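Your First Flat Wash in Watercolor

A flat wash is one even layer of color, and I love teaching it first! Skies, walls, calm water — so much of a painting starts right here.

Get your paper ready

Pick a heavy sheet (I buy 400 gsm when I can) and prop the top of your board up on a book so the paint can run gently downhill.

Before mixing anything, practice the stroke with a clean brush just above the page. Go side to side from the shoulder and keep your grip light.

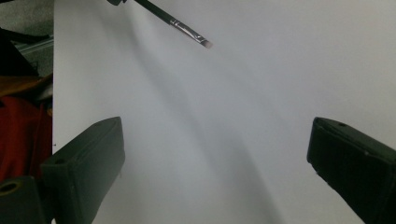
Mix more than you need

Fill a whole well with paint the strength of weak tea. Running out halfway is how you get stripes, and matching a color in a hurry is no fun.

Lay it down

Load the brush and pull one stroke across the top. A bead of paint will gather along its lower edge. Catch that bead with the next stroke and keep going — no stopping for the phone! Soak up the last bead with a thirsty brush, then leave it flat for 30 minutes.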